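3.2 Sorting surface and garment states

Folding in the home is seldom done at a table. In the Nusholm households the bed served as the main sorting surface, chiefly for its size and its closeness to the wardrobe. We therefore treated the made bed as a work area and recorded the state of each garment on it as folded, heaped or unclear. Socks and other small dark items were the usual source of unclear codes, as a folded pair and a small garment share much the same outline.

Patterned bedding was kept in use. Landeg's earlier coding scheme assumed a plain ground, and coders trained on it tended to lose the edge of a cloth wherever the print changed beneath it. Figure 4 shows a folded pink garment and a heaped maroon cloth, the latter lying across the join between the gray striped and blue parts of a sheet.

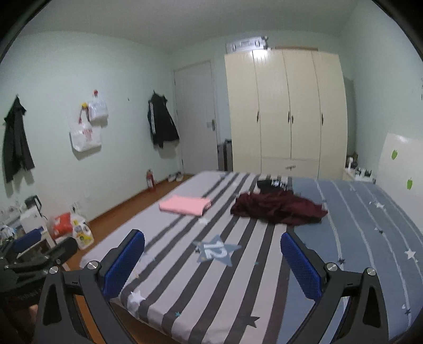
Figure 4. Garments on a two-color sheet, with a four-door wardrobe behind.

3.3 Coding procedure

Two coders worked separately from 800 stills. A garment was coded as folded only if its outline was close to rectangular and it lay flat; anything loosely gathered was coded as heaped, whatever its size. Items stored on top of a wardrobe were left out of the garment record — they were entered under storage instead. Disagreements went to a third coder, Myfanwy Landeg, whose decision was final. The bedding itself was never coded as a garment.

Related items
Drawer use in small bedrooms: the Dridden survey
Heaped or folded? Notes on the Hidedel coding sheet
Household linen storage after 1892
80 shares | 9 comments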